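Okay, the write-up is finally out, so a little thread on what we've been up to with the Bomel hand! 1/6

The question was simple: if you watch only the fingertip pads, can you tell a grasp is about to slip before it slips? We thought maybe. The answer is yes, and earlier than I'd have bet. 2/6

We logged 1,473 grasps over 12 objects – boxes, bottles, one very annoying sponge – and trained a small model called Trotilley on the pad signals alone. No vision at all. 3/6
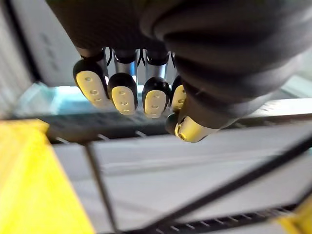 Trotilley flags a slip about 80 milliseconds ahead, enough time for the controller to squeeze a bit harder. I love this part so much. The model is tiny and it runs on the same board that drives the fingers. 4/6

What didn't work: training on 2 fingers and hoping it would carry over to the rest. The thumb does its own thing – different angle, different load – and it needed its own data. Back to logging we went. 5/6

Next up is Brarker, the same idea with soft objects, hopefully running by July. If you work on touch sensing and have a nasty object to suggest, send it my way! 6/6

24 Mar 2021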